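Brulik (motion planner)

Brulik is a motion planning and control package for robot arms working on household fixtures with hinges, runners or slides. It was written by Tsutomu Hamada and Thulani Swanepoel and is maintained as part of the Isby simulation toolkit. The package treats each door or drawer as a joint with one degree of freedom, and plans the path of the gripper and the motion of the fixture together.

Operation

A task is given as a fixture name and a target opening. Brulik reads the fixture's axis and limits from the scene file, samples grasps along the handle, and discards those from which the arm cannot follow the whole arc. The remaining grasps are ranked by distance from joint limits. On tall bar handles, such as the one on the upper door of the standard refrigerator model, many heights may be valid, and the ranking largely decides where the fingers close.
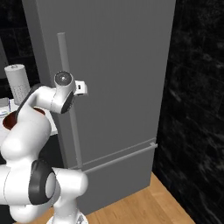

Kenta Mizuno has objected that ranking by joint limits alone favours grasps far from the middle of the handle, and that on a real door these would load the wrist unevenly. Hamada's reply was that a torque term had been tried and removed, as it slowed planning without changing the chosen grasp in most scenes. The term remains available as a compile option.

Once the grasp is made, control passes to an impedance loop running at 700 Hz. Stiffness is kept low across the direction of travel, so that small errors in the stated hinge position do not build up large forces. If the measured path departs from the planned one by more than 8 mm, the axis is estimated again and the rest of the motion replanned.

Drawers and bins

Sliding parts inside a cabinet were added in version 5. They have no handle in the usual sense, and the grasp sampler works from the rim instead. The planner must also keep the arm's links clear of the shelves and the open door - a check that takes up most of the planning time.
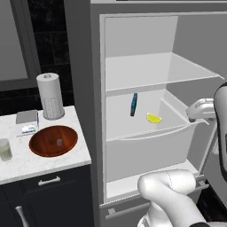
Rim grasp on a refrigerator bin, rendered in Isby.

Loose contents are ignored during planning, but a limit on acceleration can be set for the slide. Takumi Furukawa's port to the Nillon controller leaves this limit off by default.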